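Teaching by Demonstration: Notes for Unit 4

Course reader, Robot Learning Lab. Notes by Nisreen Daher, revised 10th January
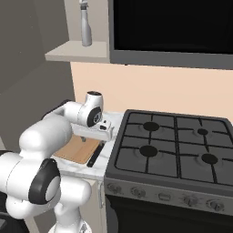 A demonstration is a recording of someone doing the task through the robot. The recording holds two streams: what the robot sensed at each step, and what the operator told it to do at that step. If either stream is missing or out of line with the other, the recording is no use for training. Most of this unit is done in the simulated kitchen, and the first task is to pick up the knife beside the cutting board and lay it down on the board. The arm starts with its gripper over the board and the knife lies just to the right of it, so the reach is short, but the stove is right there as well, and a wide swing to the right will take you over the grate. Keep the motion over the counter.

Two ways to demonstrate

Hand guiding. The motors are set so that the arm carries its own weight and the operator pushes it along. This is the easiest method to learn. It works only on real hardware, and the operator's hands and sleeves get into the camera view, so the recorded pictures don't match what the robot will see later when it works alone. Some groups get around this by guiding the arm once, saving the joint angles, and playing them back with nobody near it while the cameras record.

Remote control. The operator moves a separate device and the arm follows. We use the Britatik hand controller for the simulated kitchen and the Seidel leader arm for the bench robot. With the hand controller you steer the gripper and the software works out the joints. With the leader arm you set each joint yourself. Expect the hand controller to feel slow at first – the default speed limit is low and should stay there until you have finished the practice set.

What to record

Each demonstration is one file. The Tolleritz logger saves joint positions, gripper opening, camera images and operator commands with a shared clock. Check the clock column before you save. Last November one group lost 72 demonstrations to a clock that had reset between runs.

Start recording before you move and stop after the gripper has let go and backed off. Files that end while the gripper is still closed teach the policy to hold on.

Consistency

Pick one way of doing the task and stick to it. If half your files approach the knife from above and half come in from the side, a simple policy may average the two and do neither. Theda Ostermann will cover models that can handle mixed strategies in Unit 6. For now, grasp the handle, from above, every time.

Do vary the starting position. The reset script shifts the knife a little and turns it a little between runs. Don't switch this off. A policy trained on one fixed layout often does well on that layout and badly on every other.

Pauses are a common problem. An operator who stops to think over the object records a long stretch of "do nothing" commands, and the policy learns to stop there too. Plan the move first, then record. If you do stall, throw the file out.

Assignment

Each pair hands in 12 demonstrations with the hand controller and 9 with the leader arm. The leader arm set uses the foam block task on the bench. A file may be no longer than 3000 steps. Name files by pair, device and run number, and put them in the Vullwood folder.

Include failed attempts in a separate folder with one line on each saying what went wrong. They don't count toward the total, but we will use them in the discussion of recovery behavior.

Reading before the next session: chapter on behavior cloning, up to the section on compounding error. Bring one question about it in writing.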